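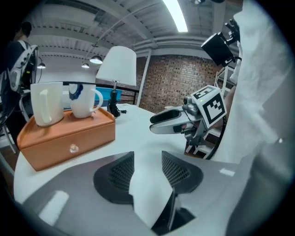 Can a drawer box with a raised lip be used as a mug tray on a small table?

A box of this type works well for one or two mugs, provided the lip is high enough to stop a mug foot from sliding off and the drawer stays closed while anything stands on top. It is less suitable for carrying full mugs any distance. Use it as a fixed station and lift the mugs off individually.

Finthorpe Household Notes: Mugs, Trays and Lamps on One Table

These notes apply to small tables that serve for both drinks and reading or desk work. Measurements were taken on a table with a 60 cm top. Larger tables allow more clearance, but the order of placement does not change.

1. Place the lamp first

The lamp has the least freedom of position, being tied to the outlet. Set it toward the back or at one side, on the side opposite the hand that lifts the mug. Run the cord off the nearest edge. A cord that crosses the working area will be caught by a tray sooner or later. Leave 5 cm between a fabric shade and the nearest mug rim. Steam marks on pale fabric are difficult to remove, and a damp cloth tends to spread them.

2. Place the box or tray

Set it flat, fully supported, at least 6 cm in from the table edge. If it has a drawer, the drawer must face the seated person and have room to open. Small felt pads prevent rubbing on painted tops. Ignacio Garrido, who tested pads for the December page, found that self-adhesive felt held on lacquer but let go on waxed wood, where a thin cork sheet cut to size did better.

3. Stand the mugs

Tall mugs tip more easily than wide ones of the same foot diameter. Keep them inside the lip, with the foot flat on the base and no part riding on the rim. Turn handles so that they do not touch each other. With a single user, point the handle toward the seat. With two mugs, turn the second handle outward.

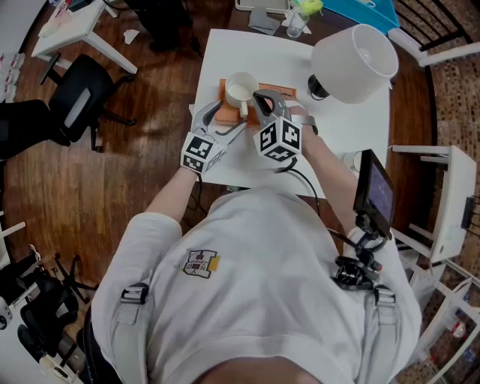 4. Fill level

Milk and other white drinks leave a film when spilled and should be treated as the worst case. Fill to 2 cm below the rim if the tray will be moved with the mug on it. Slide nothing. Lift the tray with one hand at each short end and set it down level.

5. Cleaning the tray surface

Smooth leather-look coverings: wipe with a cloth wrung out in lukewarm water and a drop of dish soap, then dry at once. No alcohol, no scouring cream. Milk that has dried at the inside corner of the lip is softened with a damp cotton swab for 5 minutes and then lifted out. Do not scrape with a knife.

Real leather: dry cloth only for daily care. Conditioner twice a year.

Painted wood: as for leather-look, but check the corners for chips, where water enters the board.

6. Rings on white tabletops

Tea and coffee rings on a hard white top usually yield to baking soda paste applied with a soft cloth. Test underneath first. Rinse twice; residue dries as a gray haze that is easily mistaken for wear.

Correction: an earlier version gave the lamp clearance in inches. Thanks to Kilian Widmer for the note.

Last revised January 25, 2026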